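Ornlow Hand-Held Gripper Kit, Set-Up Guide
Section 5: Your First Practice Session
Revised 4/1/20 (yes, we know what day that is)

Before you start
Both grippers should be charged and paired with the Manitside app. If the app shows only one, go back to Section 4 and do the step you skipped.

1. Pick something soft to practice on. A folded blanket is good. A wine glass is for later.

2. Put it on a bed or a low table you can reach without leaning.

3. Hold one gripper in each hand and squeeze the triggers fully, then let go. Do this 5 times. The app is learning how far the jaws travel, and it is a slow student.

4. Press Record and wait for the beep. Anything you do before the beep is between you and the blanket.

5. Bring the open jaws down over a folded edge, close them gently and lift. Move at the speed of someone who is paid by the hour. 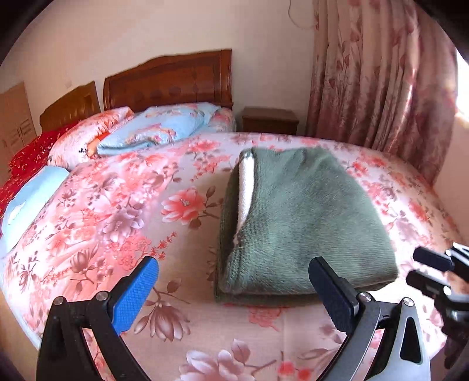
6. Set the item down before you open the jaws. Throwing is not a supported feature.

7. Press Stop. A session can run up to 300 seconds. After that the app stops for you, usually mid-fold.

Note: Thick blankets like to give up one layer and keep the rest. If you get only the top layer, open up, back off and take a deeper bite.

Note: Finger pads wear out. Replacement pads (Cumport part 186) are sold in pairs, so you will always have one more than you wanted.

CAUTION: Keep hair, sleeves and pets away from the linkage. The pivot screws do not care whose sleeve it is.

CAUTION: Do not oil the pads. See "Why does it drop everything?" on page 63.

Next: Section 6, Uploading Your Sessions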